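Opened 8/19/21
Queue: Condena cell support
Ticket: 515
Cell: dual-arm tabletop, Avurar controller
Category: working rules / cable handling
Priority: normal
Status: closed with follow-up

**Reported problem**

The left arm goes into a protective stop during the two-arm pick task. It happens when both arms are over the table and the left wrist rotates past the middle of its range. The message on the controller is "external force, joint 5." It clears on the first reset and comes back later in the same run. The operator has been resetting and carrying on.

Requester asks if the force limit can be raised.

**First reply**

Please don't raise the limit. The force limit for this cell is part of the signed risk assessment, and changing it means doing the assessment over. Section 2 of the Condena cell rules also says that a protective stop that repeats with the same message is a fault, and the cell stays out of automatic mode until the cause is written down. Resetting and continuing isn't allowed under that rule.

Send the controller log and say what was on the table.

**Log review**

Log received. It covers 1000 cycles. The stops all carry the same joint number and all fall in the part of the program where the wrist is turning. None are logged during the approach or while the gripper closes. Payload setting matches the heaviest object on the task sheet. Tool center point is correct. Mounting angle is correct.

That leaves something pulling on the wrist from outside. Cable routing is the first thing to check on this type of arm. The gripper cable runs outside the links and is held by straps. If the loop between the last strap and the gripper is too short, it goes tight on rotation and the controller reads the pull as contact. If it is too long, it can catch on whatever the gripper is holding.

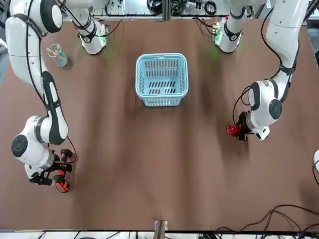 **Checks done at the cell**

1. Put the cell in manual mode, reduced speed. Pendant in hand, the other person clear of the table.
2. Turned the left wrist by hand-guiding through its whole range with the gripper open. The cable went tight before the end of travel. Joint 5 force reading climbed as it did.
3. Moved the forearm strap back toward the elbow and let more cable through. Repeated the turn. Reading stayed flat.
4. Repeated with the gripper closed on the red object. Flat.
5. Did the same on the right arm with the drill held. No pull at the wrist, but the loop goes around the side of the drill, close enough that it could hook on release. Shortened the loop slightly and tried again. Clear.
6. Set the drill down flat on the table and opened the gripper over it, to look at the clearance between the fingers, the tool and the cable.
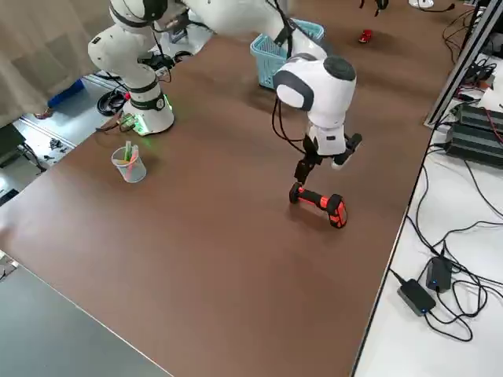

7. Ran the full program at reduced speed with an empty gripper, then with objects. No stops.
8. Returned to automatic at normal speed. 300 cycles, no stops.

**Cause**

Gripper cable on the left arm strapped too far forward. The strap was moved in February when the cable was replaced, and the range-of-motion check wasn't repeated afterward. The maintenance sheet has no line for it.

**Rules that apply (copied here for the requester)**

- After any work on a cable, strap or gripper, move every wrist joint through the full range used by the program before going back to automatic.
- Check the range with the gripper open and again with the largest tool on the task sheet. A drill changes where the loop sits.
- Cables on the tabletop and along its edges must stay outside the area the arms sweep. Loose runs get tied down or moved off the table.
- Only objects on the task sheet are on the table in automatic mode. Anything else gets put away first.
- Power supplies and adapters stay off the tabletop and where a person can reach the plugs without leaning under an arm.
- Force and speed limits are changed only through the Asante change form. Support can't approve this on a ticket.

**Requester reply**

Understood on the limit. We didn't know the repeat-stop rule covered stops that clear on reset. Can the strap position be marked so the next person gets it right?

**Reply**

Yes. Put a paint mark on the forearm at the back edge of the strap, both arms. Koneck sells a clamp that fixes the position, but it hasn't been tried on this arm and it would need to go through the change form too. The paint mark is enough for now.

**Follow-up items**

- Add a "full wrist range, open and loaded" line to the maintenance sheet. Open.
- Paint marks on both forearms. Done.
- Tie down the cables at the near edge of the table. Open, with the cell team.
- Reword the repeat-stop rule so it says "including stops that clear on reset." Sent to the owner of the rules document.

Ticket closed. Reopen under the same number if joint 5 stops again.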